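Workplace Planning, Unit 4: Acoustics in Open Offices
Handout for the Tuesday section 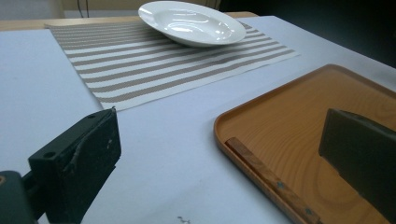

Sound in an open office reaches a listener by three paths: directly, by reflection from the ceiling and other hard surfaces, and by diffraction over the top of a screen. Treating one path leaves the other two as they were. Most complaints concern speech, and the figure to work with is how far a voice carries before its words can no longer be followed.

4.1 Absorption

Ceilings come first. They are the largest unbroken surface and the hardest to change after move-in. Carpet reduces footfall noise but does little for speech.

4.2 Screens

A screen must break the line between a seated talker's mouth and a seated listener's ear. The Chaudhary layout used in class has screens 122 cm high. Lowering them to 108 cm brings the top edge below ear height for most seated adults, and the direct path opens again. Screens under a reflective ceiling perform poorly at any height.

4.3 Masking

Masking raises the steady background level so that distant speech drops below it. It does not help between adjacent desks. Levels should change gradually from zone to zone; a sharp step is noticed by anyone walking through.

4.4 Zoning

Place phone-heavy teams at the edges of the floor, away from teams doing long written work. Printers and kitchen points count as sources. Circulation routes should not pass through quiet zones.

Exercise

The Brosura floor plan covers 400 square meters and seats 36 people. Mark the likely sources, then draw two zoning options. For each, state the ceiling treatment, the screen height and whether masking is needed. Use the Cosico data sheet for absorption values. Bring both drawings to section, on paper.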